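Samstag, 13. Juli 2019, Tag der offenen Tür bei Rudico, und ich war natürlich wieder viel zu früh da. Viera Machala hatte mich mitgeschleppt, weil ich seit Monaten jammere, dass mir endlich mal eine Maschine die Küche machen soll. Also los, Halle 2, Kaffee aus dem Pappbecher und erst mal Schlange stehen beim Wäschefalten.

Das Falten war ehrlich gesagt zäh. Ein Handtuch ging gut, das zweite auch, beim T-Shirt hat der Arm so lange überlegt, dass die Kinder neben mir weitergezogen sind. Miloslav Ševčík, der den Stand betreute, nahm es gelassen. Stoff sei eben gemein, meinte er, der liege jedes Mal anders da. Ich habe gefragt, wie viele Versuche bisher gelaufen sind - 2.049, stand alles auf seinem Laptop. Respekt, aber meine Handtücher falte ich vorerst selbst.

Viel besser gefiel mir die Ecke von Stedex, wo Schrauben und Muttern in Kästen sortiert wurden. Zack, zack, zack! Da könnte ich stundenlang zuschauen. Oľga Hudec hat früher selbst in der Montage gearbeitet und findet, dass man so was sofort in jede Werkstatt stellen könnte, solange keiner die Kästen verschiebt. (Einer hat die Kästen verschoben. Dann war Pause.)

Am längsten bin ich aber beim Aufräumen und Greifen von Kleinkram hängengeblieben. Genau das ist ja der Haushalt: kleine, glatte Sachen, die irgendwo auf einem fleckigen, knittrigen Untergrund herumliegen. Mit zwei Fingern etwas Rundes zu packen, ohne dass es wegflutscht, ist schwerer, als ich dachte - ich habe es hinterher mit Essstäbchen probiert und mich ordentlich blamiert.
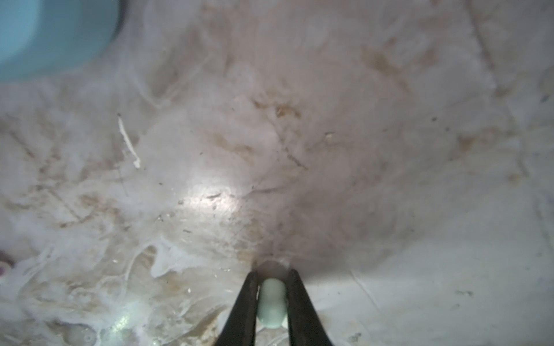

Kleinteil im Griff: mintgrün, glatt und an den Enden abgerundet

Mein Fazit für daheim: Sortieren ja, Greifen immer öfter, Wäsche noch lange nicht. Viera ist da optimistischer und hat sich gleich in den Verteiler eintragen lassen. Im April soll es den nächsten Termin geben, dann mit Spülmaschine. Da bin ich dabei!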